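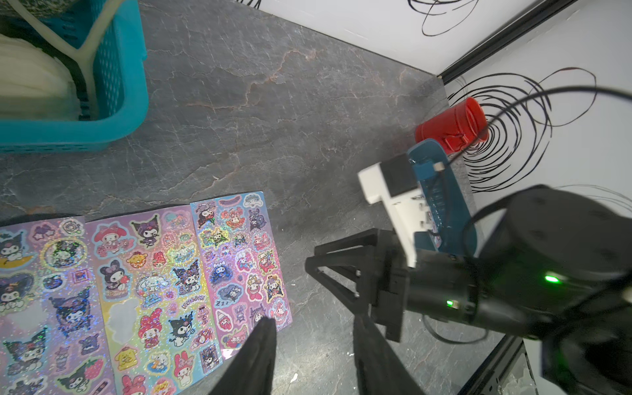

Sticker sheets beside a basket on a marble-look worktop.

The case for paying by weight
By Ebbe Wikström

Small paper goods are badly priced. A sheet of stickers, a greetings card and a pad of notepaper each carry their own barcode, their own shelf label and their own line in the stock file, although the cost of making one differs from the cost of making another by a few pence. I have argued for some time that shops should sell such items by weight, in the way hardware shops once sold nails.

The shop I know best is Rotine, in Fetemthorpe. Its stock file holds 1,720 lines of paper goods. Satish Murthy, the buyer, reckons that roughly 90 of them account for most of the takings. The remainder must still be counted, relabelled when the supplier changes a price, and marked down at the end of the season. Every one of those jobs is done by hand and charged, in the end, to the customer.

Under weight pricing the file shrinks to a handful of bands. I would suggest 4: plain paper, printed paper, coated or foiled sheets, and anything with a mechanism or a battery. The customer fills a bag, the till reads the scale, and the band sets the rate.

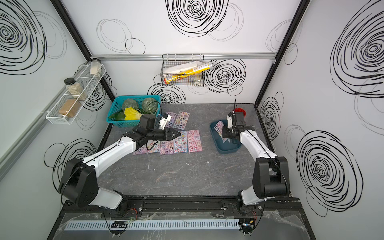

The usual objection is that weight is a poor guide to worth. A heavy card with a dull verse would cost more than a light one that somebody had taken trouble over. I accept this for cards, and would leave signed or numbered work out of the scheme altogether. For mass-printed goods the objection is weaker. Present prices follow the licence fee and the width of the display hook far more closely than they follow merit.

A better objection comes from Catríona Ní Bhriain, who keeps the accounts at Skeko. Returns become difficult. A bag sold at a single weight has no list of contents, so a refund on one item needs a second weighing and some trust. Her shop would have to refuse part returns or accept a small loss on them. My own view is that the loss would be smaller than the present cost of relabelling, but I have figures from only one shop and she is right to ask for more.

There is also the matter of the scale. A trade scale has to be checked and kept level, and it takes up counter space. Castillo, the café next door to Rotine, already weighs loose tea on one and has had it out of use for 6 days this year. A shop that depended on weight for all its paper goods would need a spare.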